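Enico Laundry Set – README

Student project of the Mwakyusa Robotics Club
Maintainer: Wekesa Waweru
Last edited: 12 March 2023

What is in this folder

This is the data that our club collected for the cloth handling task. We are a student club, and this is our first data set, so please read the section on known problems before you train anything with it. The recordings show a person using a hand-held gripper on clothes and bedding in a normal bedroom. There is no robot arm in these recordings. The person holds the gripper, and the camera on it sees what the fingers are doing.

The project started as homework for the spring course. We had to choose one household job and collect demonstrations for it. Other teams chose dishes or books. Our team chose clothes, mainly for the reason that everybody in the team had plenty of them, and it cost us nothing.

Team and roles

The team has four members. Two of us can operate the gripper well, and the other two prepared the clothes and wrote the notes. We changed places when the hand of the operator became tired. Please note that the operator is not named in the files. We agreed on this at the first meeting, and I would like to keep it so.

The tool

We call our gripper Zivow. It is black, with two blue finger pads, and the arms are joined with metal pins. The small round mark with light and dark quarters sits near the top center of the base plate and must stay visible in the camera view at all times. If you build a second one, please do not put tape over this mark. We lost one afternoon because of tape.

The blue pads hold cotton quite well. They are weaker on slippery cloth, and for this kind of cloth we asked the operator to take a bigger fold between the fingers before lifting. The pads should be wiped before each session. A dusty pad looks almost the same as a clean one in the video, so the labels cannot help you there.

How a session goes

One person prepares the bed. The clothes are put down without much order, some in a heap and some laid out. Then the operator picks one item, brings the gripper to it with open fingers, closes, lifts or pulls, and puts the item down at the place agreed before. After this the fingers open again and the operator goes back a little, so that the next recording has a clean beginning.
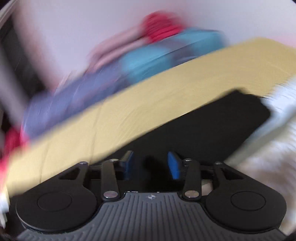
The speed of the hand is the thing we had to learn most. In the first sessions we moved like we move at home, which is too fast, and a large part of the background became smeared. Later we asked the operator to count slowly inside the head before every change of direction. It feels strange, but the recordings are much better for it. We kept some of the fast ones in the set and gave them the label "fast", because somebody may want to test how a model behaves on blurred input.

Turning the wrist is also a problem. When the tool is turned too much, the finger pads can hide the corner of the cloth, and the person who writes the labels must guess where the grasp was made. In such cases we write "guess" in the notes column. Please respect this word and do not use those rows for evaluation.

Size and format

The set has 70 recordings in this version. Each recording is one video file with one text file of the same name. The text file has these fields, one per line:

item – the kind of cloth, in simple words (shirt, towel, sheet, other)
color – the main color as the label writer saw it
start – how the item was lying: heap, flat, folded or hanging over something
action – pick, pull, fold or flatten
result – done, partly done or failed
notes – free text, may be empty

Colors were written by people and not measured. What one of us calls teal another one calls blue or green, and for this reason the color field should not be used for anything strict. Around 6 recordings have no color at all, and I will fill them when I have time.

Dark clothes

Dark clothes need a separate word. When a black item lies flat, its folds have very little contrast, and our first label rules did not work for it. The label writer could not say where one layer ended and the next one began. We now use these rules:

– If the border of the item is clear against the bedding, mark the border and leave the inner folds unmarked.
– If two dark pieces are near each other and you cannot tell whether they are one item, write "other" and explain it in the notes.
– Do not make the video brighter before labeling. One of us did this, and the labels did not fit to the original files any more.

The bedding makes it more difficult too. Light cloth near the window side becomes nearly white in some files, and patterned cloth can look like short lines when the hand is moving. We decided not to change the bedding between sessions. A real bed has many layers and colors, and a model which works only on a plain sheet would not be useful to us. 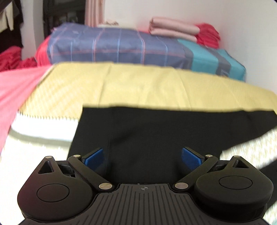

Known problems

Some videos begin too late, and the fingers are already closed in the first moment. These have "late start" in the notes.

The picture becomes dark at the edges with our wide lens. We did not correct it. If your code needs a corrected view, please do it on your side and keep the originals.

The result field is not equal between label writers. For me, a towel with one bad corner is "partly done". My teammate wrote "done" for the same thing. We talked about it and have a common rule now, but the old files still follow the old habits.

Splits

We give a training list and a test list. No item from the test list was used on purpose in the training list, but the background clothes are shared, so the same garments can be seen in both. Please mention this if you show results from our set.

Use in class

You may use the files for study and for class reports. For anything else, write to me first. The Nornar team from the other course has already used an early copy, and their numbers should not be compared with this version, as the test list was changed.

To do

– fill the missing color fields
– look again at all rows with "guess"
– record more hanging items, we have too few
– write down the opening width of the fingers for each grasp
– ask the course teacher where the files can stay after the semester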